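Kadstead Football Club
Call for contributors: former players and supporters, Oral History of the Club

The Club invites former players, officials and supporters to take part in recorded interviews on its seasons at the Gosselin Road ground. Extracts will appear in the members' journal, together with a revised list of the 1,126 senior players.

Who may apply

Applicants should have played at least one senior match or held a membership for ten seasons. Reserve players are also welcome.
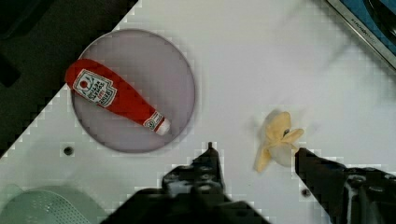
What is involved

Each contributor will attend one interview of up to 155 minutes at the Kurkero Stand or at the Lumodville library. Travel costs will be refunded on production of receipts. Programmes, letters and team photographs may be brought for copying and will be returned the same day.

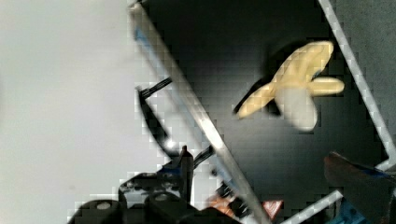
Kadstead Members' Journal, No. 109, p. 4

Interviews will be held in July. Contributors will receive a written copy and may correct it before publication.
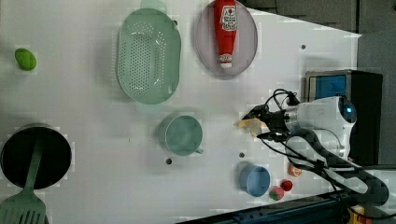
Robotic arm and green colander on a white table

How to apply

Please write to Brittany Leclerc, Heritage Officer, at the Club office, giving your name, seasons of involvement and a daytime telephone number. Applications close on 2018-12-29.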